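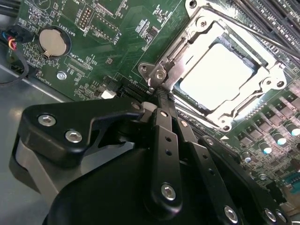

rorban_clakel
Draft rule for the Harncombe rework cell, comments wanted before September. Any approach to a CPU socket is made at reduced speed, and the coin cell comes out before the arm moves. On this board BATTERY1 is still in its holder, with black finger links close by. I'd call that a stop.

tk719
Agree on speed: 10 mm/s inside the socket zone. Disagree on the cell. Pulling it clears the BIOS settings, and Studow wants those kept.

rorban_clakel
Then insulate the fingertips and log it as an exception.

pinheader13
Draft says nothing about the retention lever. Ours reads "lever state confirmed by a person before contact." Add it.

tk719
A second person per board? We run 2 cells on one operator.

rorban_clakel
Same operator is fine. Lever check goes in as 4.2. Cell removal stays the default, exceptions signed by the line lead.
Réka Orbán

tk719
Still object to the default. Will send wording.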